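On Tue 18 October, Haris Zaidi wrote:
> Does anyone have a way of getting candle wax out of a
> tablecloth? It was my aunt's and I'm scared to touch it.

Oh Haris, I feel for you, I did the very same thing at our Levmont supper! Take a deep breath and put the iron on low. My method, such as it is:

1. Let the wax harden, then lift off what you can with a spoon. Lay the cloth out on a table where you've got room on both sides.

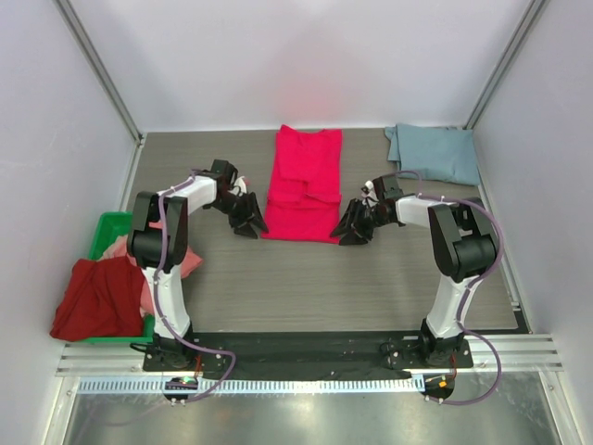
2. Brown paper over and under, and press gently (no steam!). Keep moving to a clean bit of paper.

Write and tell me how it goes.

Warmly,
Sânziana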